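Why the Public Counter Should Stay Open

Over the past six years, the city of Nomley has moved most of its dealings with residents to its website. Permits, parking appeals, water accounts and library cards can all be handled from a kitchen table at midnight. This institution has supported that work and continues to support it. We part company with the city on the proposal now before it, which would close the public counter at the Cornus Street office and send every remaining inquiry to a form or a phone line.

The case for closing the counter is easy to state. Fewer people use it than in the past. In the year 2000, when the present office opened, a visit in person was the usual way to do business with the city. Last year the counter recorded 2516 visits. The proposal treats that figure as proof that the service has had its day. We read it differently. A counter that still receives 2516 visits, after years of signs, mailings and recorded messages urging people to go elsewhere, is meeting a need that the website does not meet.

It is worth asking who these visitors are. The city's own summary divides them by the reason for the visit, and the largest group falls under a heading called "other." That word deserves more attention than it has been given. A resident whose problem fits a form will, in most cases, fill in the form. The person who comes to the counter often has a problem that falls between two forms, or has already sent in one of them and received an answer that made no sense. A widow needs to take her husband's name off an account that only he was allowed to change. A tenant has been billed for a property he left. A family has two spellings of its name on two sets of records, and each department will accept only its own. None of these matters is rare, and none is difficult once a trained clerk has both papers in hand.

Much of what a good clerk does is never written down. The clerk notices that the visitor has brought the wrong letter and asks whether there was another. The clerk knows that the tax office on the second floor can settle the matter in five minutes, and walks the file upstairs. The visitor leaves knowing what will happen next and whom to ask for if it does not happen. A reference number does very little of that.

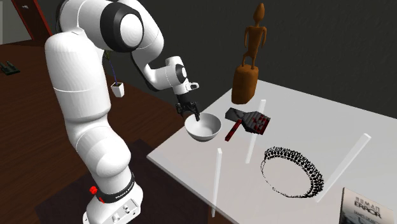

The question of cost must be faced as well. Public money is limited, and an institution that asks for a service to be kept ought to say what it is willing to pay for it. The proposal sets the yearly cost of the counter against a saving of the full amount, as though the work would vanish when the doors were locked. Work of this kind moves. It turns up as longer telephone calls, as repeat applications, as late payments that must be chased, and as complaints that reach elected members by a slower road. The proposal contains no estimate for any of this. We would expect a private firm to provide one before closing a branch, and the city should hold itself to the same standard.

The experience of Lundonel is useful here, although the two places differ in size and should not be compared too closely. Lundonel closed its counter and opened it again before two winters had passed, on shorter hours and with a smaller staff. In the months between, 474 written complaints were logged under the single heading of access. The staff who had known the work best had by then taken other posts, and their replacements had to be trained from the beginning. A service of this kind is cheap to keep in modest form and costly to rebuild.

Some supporters of the proposal have argued that the remaining visitors are mostly older and that the need will fade with time. We find this argument unsound, and we regret the tone in which it has sometimes been made. Age is one reason a person may prefer to speak to someone. Poor eyesight is another, as are a first language other than English, a broken phone, an unstable address or plain worry about making a mistake on a legal document. Young adults signing their first lease or registering a birth are among those who ask for help in person. There will always be residents doing something for the first time, and many of them will want to be shown.

There is also the matter of what a public office is for. Residents pay for the building on Cornus Street. They are entitled to enter it and be heard there. A government that can be reached only through a screen may answer quickly and accurately on most days, yet it becomes hard to approach on the day when its answer is wrong. The people who carry that burden are those with the least time and money to spend on correcting it.

We do not ask that the counter be kept exactly as it is. The hours could be changed to include one evening, which would serve working residents better than the present schedule. The counter could share space and staff with the branch library in the Han district, where the doors are already open and the heating is already paid for. Clerks could keep a simple record of the problems that bring people in, so that those responsible for the website learn which forms are failing. That last step would cost almost nothing, and might in time reduce the number of visits for the right reason.

The proposal is due to be voted on in October. We urge members to send it back with a request for a full account of costs, a proper breakdown of the visits now listed as "other," and a written plan for residents whose cases cannot be settled online. Until those papers have been produced and read, the counter should stay open on its present terms.

August 2018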